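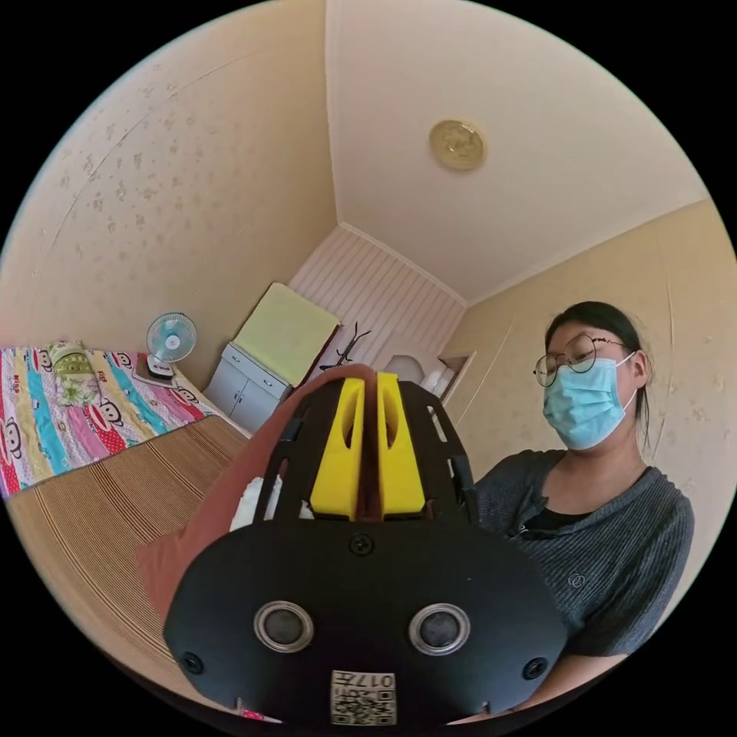 Birthe Kjærgaard

How to clear and make up a bed with a straw mat

A straw mat makes a bed cooler to sleep on, and in a small bedroom the bed usually ends up as the folding table too. Cloths, sheets and shirts get dropped on the mat and stay there until someone wants to lie down. The steps below cover clearing the bed, folding what is on it, cleaning the mat and putting the bed back together. Allow 13 minutes if you only fold and wipe. Airing the mat adds an afternoon.

What you need

A soft brush or the brush head of a vacuum cleaner
Two cotton cloths, one to dampen and one to keep dry
A basin of plain water
A basket or a chair to hold the folded things

Clear the bed first

Start with whatever lies on top and work down. Lift each piece straight up instead of dragging it. Loose weaves and zippers catch on the straw, and one pulled strand will turn into a hole by the end of summer. A large cloth lying at an angle over the mat, like the reddish-brown one on this bed, should be gathered toward the middle with both hands and then lifted.

Check inside the folds for small items. Socks and handkerchiefs get rolled up in bigger pieces and go missing for weeks. Put white fabric in its own pile, away from reds and browns, if any of it might still be damp. Dark dye can mark white cotton overnight.

Fold the large pieces

1. Lay the cloth flat on the mat with the long side toward you.
2. Smooth it from the center out with your forearm.
3. Bring the far edge to the near edge and match the corners.
4. Fold the same way again.
5. Fold in thirds from the side, so the loose ends are inside.

Small pieces only need step 3 and a fold in half. If a cloth will not lie flat, shake it out and start again. Pulling at one corner makes it worse.

Clean the mat

Brush along the straw, never across it. Go slowly over the bound edges, where crumbs and dust collect. If you sneeze easily, wear a face mask for this part and open the window before you begin.

Dip one cloth in the water and wring it out until nothing drips. Wipe in the same direction as you brushed, a strip at a time, and follow at once with the dry cloth. Do not use soap. It leaves a film that holds dust, and it can turn pale straw yellow.

For a fresh spill, blot it and sprinkle on a little salt. Leave it for 5 minutes, brush the salt off and wipe as above.

Air it

Stand the mat on its edge in the shade where air can reach both sides. Full sun dries the straw until it cracks. I do this once a month from March on, and always before the mat is rolled up for winter. Roll it, do not fold it, and tie it with cotton tape in two places.

Make up the bed

Turn the mat end for end each time you put it back, so the same spot does not take your weight all year. Push it up against the head of the bed and check that no edge sticks out over the side. A light sheet can go on top, but the mat works just as well without one.

Put the folded things away before you sit down. Anything left at the foot of the bed will be on the floor by morning.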